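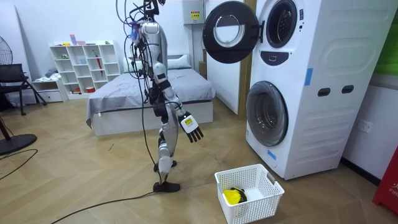 Issue 10, page 2

Workshop tips: laundry with a humanoid

Collected by Ilham Krishnan

In this issue the tips are for people who write the software for laundry work: opening the machine, loading it, taking things out again. The silver-and-black robot hangs in its harness beside the stacked washer-dryer, with the upper door wide open, and most of what follows we learned at such a machine.

Teach the door before the clothes. A round door moves on an arc, and the planner must know this arc. Measure the hinge position by hand and write it in the scene file. We tried to estimate it from the depth camera and lost a week.

Do not trust depth on glass. The porthole gives holes in the point cloud, or it gives points far behind the door. Fit a circle to the dark rim and fill the inside yourself. Amedeo Fiore wrote a small filter for this in Bako, our perception package, and it is switched on by default.

Put the open door in the collision map. An open door is an obstacle for the elbow also, not only for the hand. When the door state changes, clear the old shape first. Otherwise the planner sees two doors and refuses every path.

Model the basket as a closed box. Ours is white plastic with square holes, and the segmentation liked to cut it in many pieces. For planning a simple box with an open top is enough.

Keep the arm slow near the drum. In Sadach we set the speed limit to 10 per cent of maximum when the wrist passes the rim. Outside it can go faster.

Plan with the cables in mind. The planner does not know about the harness lines or the cable on the floor. We limit the turning of the torso in the configuration, and before every run one person looks where the lines hang.

Save the failed grasps too. With a soft garment, the log of a bad grasp tells more than the log of a good one. Keep the joint torques and the camera images with the same clock.

Restart the state estimator after lifting the robot. If the feet have been off the floor, the old estimate is wrong and the first step will be ugly.

Readers at Koltholm asked for our door settings. They will be printed in the December issue, together with the notes on folding from Dralton.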